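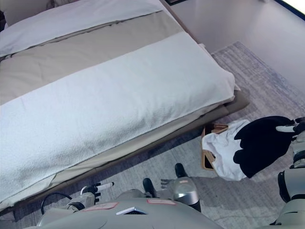 Beauty | Hair News

Floor Van Leeuwen cuts her waist-length hair for new Farah cover

Floor Van Leeuwen has swapped the waist-length copper hair she has worn since her first modelling job for a blunt, jaw-length bob in near black.

The new look appears on the cover of Farah magazine, which posted the picture on its own account on Friday morning. Van Leeuwen shared it a few minutes later with the caption "Bye then".

The cut was done by Trinidad Bravo, who has looked after the model's hair for most of her runway work. Bravo took off 57 centimetres in one go before the colour went on, and said the two of them had talked about it on and off since July.

"She kept sending me pictures of bobs and then changing her mind," Bravo said. "This time she turned up and said do it before lunch."

The colour took two sittings. Bravo used a brown base first, then a cooler, darker shade over the top so that the copper would not show through at the ends. The fringe is new as well — it sits just above the eyebrows and was trimmed again on the morning of the shoot.

Raed Tannous took the cover picture, in which Van Leeuwen wears a grey wool coat by Bastholm with the collar turned up. Inside, there are 15 pages of the model in the label's winter pieces, along with an interview by Zaid Ghanem.

In it, she says the long hair had started to feel like part of a uniform. "I'd get to a job and they would already know what they were doing with it," she told the magazine. "Half the time it went in a plait down my back."

Van Leeuwen is due to walk for Fasitz later this month, her first show with the shorter cut. The label's designer, Tomos Rowlands, said he had been told about the change in advance and had altered one of her outfits, a high-necked dress first planned with the hair worn down.

She has not said whether she will keep the colour. Bravo expects it to need a top-up every few weeks if she does.

The new issue of Farah is on sale now.

Contact us | © Zilta Style | Back to top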